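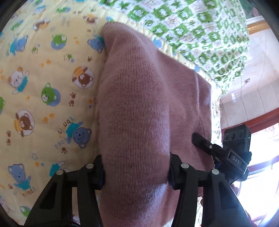 Can you teach a robot to fold a sweater without a robot in the room?

The demonstrations can all be recorded by hand, with a pair of grippers you hold yourself. You need the robot later, when you want to find out what it learned.

Hand-Held Gripper Kits: The Broneo Pair, Tested on Laundry

Filed under: Reviews > Teaching & Teleoperation
12 min read

I have been using the Broneo hand-held pair since September, mostly for clothes. Before that I taught the same jobs by remote control with a Fasent leader arm, so most of what follows is a comparison between the two. I bought both with my own money.

What you get

The Broneo box holds two grippers, two chargers, a strip of spare finger pads and a printed card for calibration. The software is called Verotness and is a separate download. Setup took me one evening, and most of that went to pairing. The second gripper would not show up until I had updated the first one and restarted both.

Knitwear

Knits are where I would start if you want to know whether a gripper is any good. The ribs stretch, the edges roll, and a sleeve folded lengthwise wants to open again as soon as you let go of it. With the Broneo I pinch the fold from both sides, bring the other hand in to keep the body panel flat, and move the sleeve across in one go.

The pads hold a thick fold well. They are less good at picking up a single layer off a bed sheet. You tend to get the sheet as well, and then the recording is no use to anyone. My fix is to come in low from the cuff end and close slowly. It works on most sweaters and fails on thin T-shirts.

Working on a soft, patterned sheet is harder than working on a bare table, but I record on both. My first set was all on one gray table, and the arm that learned from it was lost anywhere else.

Against the leader arm

With the Fasent I sat beside the robot and moved a small arm while the big one copied me. Every recording is something the robot can physically do, which is a real advantage. The trouble is speed. A sweater took me so long that I got tired and sloppy, and the sloppiness went into the data along with everything else. I also could not feel the cloth, so I pulled too hard on cuffs.

By hand I recorded 153 sweater folds in one weekend and kept all but 17. I never got close to that with the leader arm. The ones I threw out were mostly my own fault. I had reached too far or twisted my wrist into a position the arm could not match. Verotness flags these after you finish, and I would much prefer a beep while it is happening.

Two hands

Both grippers have to be tracked together, and this is the weak part of the kit. If one goes behind the other for more than a moment, the software may lose its place, and the whole take gets marked red. Cross your hands as little as you can. Colm Keane, who tests arms at Vörös, told me to start every take with the grippers side by side and hold still before moving. I have done that ever since and get fewer red takes.

Comfort

The trigger is stiff. After 60 folds my forefinger hurt, and I now stop well before that. Small hands will have a worse time of it. The grip is one size only, and the trigger reach can't be changed.

Battery life is fine for a long session. The charging port is on the underside, so you can't stand the gripper up while it charges.

Who should buy it

Buy it if you need a lot of recordings of household work in more than one room. Carrying a pair of grippers to another house is easy, and carrying an arm is a day's job. Stay with a leader arm if your task needs careful force, such as fitting plugs, or if you only plan to teach one thing in one spot.

I am keeping mine. I would like a softer trigger and thinner pads, and I have written to the maker about both.

Posted 07/12/2023

Comments (4)

Bríd Lynch
Do the pads wear out? Mine went shiny on an older kit and stopped gripping wool.

Reply from the author
One pair has started to. I swapped it for the spares and the grip came back.

knitfold
I'd argue with you on leader arms. If you practice for a week the speed comes. My sweater takes are half as long now as when I started.

R.T.
Does Verotness export takes one at a time or only the full session? I need to drop single folds without redoing the rest.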